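Two weeks with the Prolteck hand-held gripper kit

Feb 5, 2024

I said in my last post that I would write up the Prolteck kit once I had used it on something other than my own desk. I've now had it for two weeks, so these are my notes.

The kit is sold as a way to record manipulation data without owning an arm. You hold the gripper, do the task, and the camera on the tool records what the gripper would see. I paid $657 for the single-hand version. The two-hand version is $1,747 and I couldn't justify it. Shipping was extra and the box took nine days to get here.

Setup

Getting it going took me one evening. The grip went together with the screws supplied, and the only hard part was the calibration sheet, which has to lie completely flat. Mine had been folded in the box. I ended up taping it to a piece of glass from an old picture frame, and after that it passed on the second try.

The software is called Uvier. It runs on my laptop and it is plain but quick. It sorts recordings by session and lets you trim the start and end of each one. It does not let you rename a session after you have saved it - I have written to them to ask for this.

Recording

Most of my sessions have been tabletop work, picking up small things and putting them down somewhere else. Tudur Wynne came over for a couple of days to help and we took turns on the grip. He has bigger hands than I do and found the trigger too close to the handle. I thought it was fine, but my wrist was sore after an hour.

The lens is very wide. You get the table, the wall, a bit of the ceiling and whoever is near you, all in one round picture with black outside it. Your own thumb can take up a good part of the right side if you let it drift up, and it took me a few sessions to learn where to keep it. 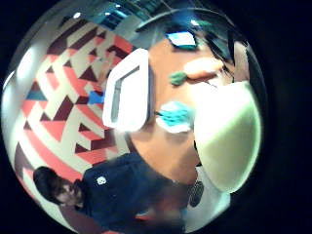
What the tracking needs

The manual says to avoid blank walls, and I would take that seriously. In my hallway, which is plain white, I lost tracking on nearly every take. A room with a bold pattern on the wall gave me far fewer dropped recordings. By the end I had 926 clips that Uvier marked as usable, and most of those were from the patterned room.

Battery and support

A charge lasted me most of an afternoon. The battery door is loose and I have put a rubber band around it. I sent two questions to support and both were answered by Aivar Jaunzems, the first one the same day and the second after a weekend. He told me a new door is planned for March.

Would I buy it again

Yes, at the single-hand price. I'd like a softer trigger and a calibration sheet that comes rolled up. I haven't trained anything on the clips yet, so I can't say how good the data is. That will be a separate post when I've had time to do it.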